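The Nine-Dollar Lunch Is Not a Moral Failing

Every January the same advice comes around. Stop buying lunch, pack your own, and watch the money pile up. Vaughan Lowther made the case again in his Fudley newsletter, where he promised readers $900 a year if they would only learn to love a lunchbox.

I have my doubts. His figure assumes you buy lunch every working day, that you never throw out half a loaf, and that your time on a weeknight is worth nothing. I kept my receipts for a while. After I took out the groceries that went bad in the drawer, I had saved $219, and I had eaten a lot of damp lettuce to get there.
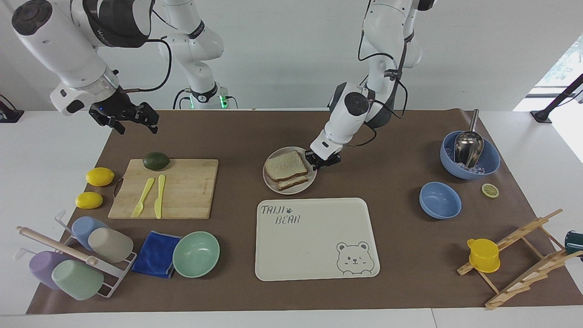 A sandwich on white bread, the standard unit of lunch savings.

My neighbor Ngaio Donnelly packs lunch for a family of 5 and thinks I'm whining. Fair enough. She also shops once a week with a list and has a second freezer in the garage. I rent a place in Costigan with one shelf in a shared fridge. Advice that works in her kitchen doesn't travel very well to mine.

What bothers me more is where this sort of talk always points. Rent in Costigan went up again, and the bus pass went up with it. You could skip every deli counter in town and still not cover the difference. Yet the columns keep coming back to the sandwich, I suspect for the simple reason that it's easy to scold people over.

Pack a lunch if you like doing it. I still do, some mornings. But I'd like to see Lowther run his numbers again with the rent left in.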